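Notebook, Wistamum digital campaigns desk
2022-05-28
Entry by Attila Lakatos

Review of the Pledard launch microsite, second round. The site was opened on the older office laptop and on a phone. The landing page loads correctly on both. The car configurator does not: on the phone, the colour picker covers the button for booking a test drive, and the visitor must turn the handset sideways to reach it.

Visits since the teaser went out stand at 3,563. Test drive requests stand at 63, of which 26 came through the banner placed with Rekik. The remainder arrived by direct link or search. The share feature has been used very little, and the prize wording on that page should be shortened before any further spend.
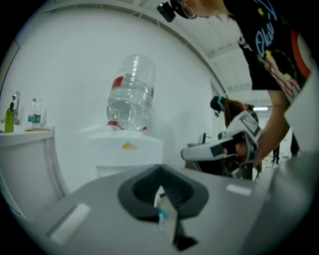
Water dispenser and counter, white-walled room.

Corey Ruddock has asked whether the engine sound should start on its own. My recommendation is that it should not — the March trial for Fu drew complaints on precisely this point. A mute control is to be added in either case.

Outstanding: revised form layout, dealer list by postcode (2 entries still duplicated), and a decision on the closing date for the draw. Figures to be taken again once the new layout is live.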